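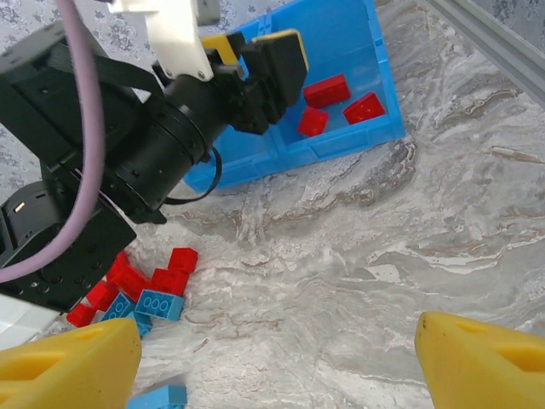
3.2 Removal of unofficial notices

The by-law on posted notices dates from 1944 and was written with handbills in mind. It sets a maximum size for anything fixed to a pole or fence, requires the name of the person responsible, and gives the municipality the power to remove whatever does not comply. It says nothing about wording. A notice that insults the people living behind the fence is treated in the same way as one for a lost cat, provided both are too large or unsigned.

Residents in the Dresari blocks rarely knew this. Most of those interviewed assumed that an offensive sign was unlawful in itself and that an official would come to collect it. When a sign disappeared, they credited the city, a neighbour or the person who had put it up, usually without evidence for any of these. Rungrueang and Jitpraphai found the same pattern in Khamphan, where tenants named the landlord as the likely remover even though the fence in question stood on public land.

We coded each removal by its attributed agent and, where a work order existed, by its recorded agent. The two often disagreed. Work orders are opened only when a complaint has been logged, and a crew that takes down a sign on the way to another job leaves no entry. The municipal record therefore undercounts official removals, while the interviews probably overcount them. We have not tried to correct one source against the other.

Timing was easier to establish. Crews work the Nikwood side of the district on Wednesday mornings, and signs there stayed up for up to 30 days before anyone reported them. Signs close to the Rustico market came down sooner. Foot traffic is heavier on that side – the bus stop and the school gate are both within sight – but stallholders also clear the fence themselves before opening, so the difference should not be read as a measure of municipal effort.

Notices described by their owners as jokes were kept in the sample. Intent was recorded as stated and was not used in coding the content, for the reasons given in Section 2.

Figure 3. Black gripper with yellow finger pads above the rim of a blue plastic bin.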